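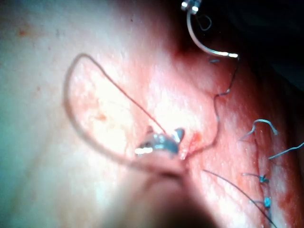
Annunziata Piras
Skills teaching, Cleststead
Notes for the afternoon talk, "Needle and thread: the running stitch". Speaking copy, with additions from Lino Morelli.

Start on time even if people are still coming in. Thank Karla Tovar for the room and for getting the practice pads ready. Say where the sharps bins are before anything else and say it again before the practical.

Tell them what the talk covers. Holding the needle, getting it through, looking after the thread between bites. Knots are a separate session with Evaristo Carbone and I won't take knot questions today, except at the end if there is time.

The needle

It is a curve, so it wants to travel in a curve. Most of the trouble I see in first-year work comes from pushing it straight. The tip goes in, the hand pushes forward, the body of the needle levers against the tissue and the hole ends up bigger than the needle. Turn the wrist and let the needle follow its own shape.

Hold it a bit past halfway back from the point. Too near the point and there isn't enough needle to come out of the other side. Too near the thread end and it bends or spins in the jaws. Lino wants me to add that the thread end is the weakest part and should never be gripped. Agreed.

Go in at a right angle to the surface. Pause and let them look at their own hands here. Most people go in too flat, which gives a shallow bite that pulls through as soon as it is tightened.

When the point comes out, wait until enough of it is showing before taking hold. Don't grab the very tip. A blunted tip feels like tough tissue, and the natural response is to push harder. If a needle that was going in well stops going in well, change it.

The thread

This is the part I want to spend longest on. In a running stitch the same strand does all the work, so whatever happens to it early on is still there at the end. A kink stays a kink. A place that has been crushed in the jaws is a weak place, and you may not find it until you tighten.

Cut to a sensible length. Beginners cut long so as not to run out, then spend the session pulling slack out of the way. We got through 400 metres of Pilumell on the last course and I would say a good part of that went in the bin as tangles. (Primo Russo ordered it, so nod to him if he's in.)

Dark thread is easier to follow on pink and red tissue, and for learning I would always choose it. Blood makes this harder. A dark strand lying in a dark patch is easy to lose, so clear the area and find the strand again before the next bite. Same with glare. A moist surface under a strong light throws back a bright patch, and detail in that patch washes out. Move the light if you can.
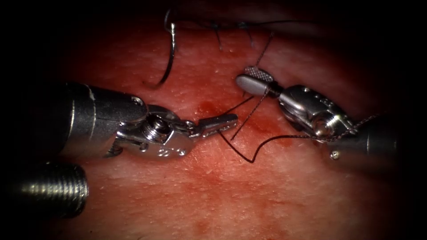
Two sides working together, then. One side drives the needle and the other looks after everything else: steadying the edge, receiving the point, keeping the strand out of the path of the next bite. Trainees think of the second side as the idle one. Ask the room which hand they think about when they practise. Wait for answers.

Pull the thread through in the line it wants to come out. If it has to come round a corner it saws at the hole. Draw, stop, look, draw again. For the last bit go slowly and watch the loop close down on to the surface. The edges should meet and no more. If the tissue puckers or goes pale between the bites, it is too tight.

Keep the tension between bites. A running stitch that is snug at one end and slack in the middle can sometimes be saved by working the slack along, one loop at a time, from the start. Show this on the Agbenyega pad if the table is free. Use the big needle so the back row can see.

Spacing. Same distance from the edge each time, same distance along. I don't give a number for this at first. Ask them to do a whole row, look at it, and say where it went off. They nearly always know.

Loose ends. Short snips of thread get left lying about on the surface. Pick them up as you go. A cut end next to a live strand is confusing, and people do pull on the wrong one.

Practical

There are 116 pads in the Skolach boxes. Two each to begin with, then more from the front. Three rows before anyone asks for feedback:

First row, needle only, no thread.
Second row, threaded, no attempt at speed.
Third row, threaded, with a partner watching the strand and saying when it catches.

Lino and I will walk round. Karla is by the door if anyone needs a fresh needle. Used ones go in the bin and not on the bench.

If it runs short, cut the part on spacing and keep the part on tension.

Questions I usually get: left-handed work (see Lino, he has a separate sheet), braided or single-strand thread (try both today), how long to practise at home (little and often, and stop when the wrist is tired).

Boxes back to the store room by half past four.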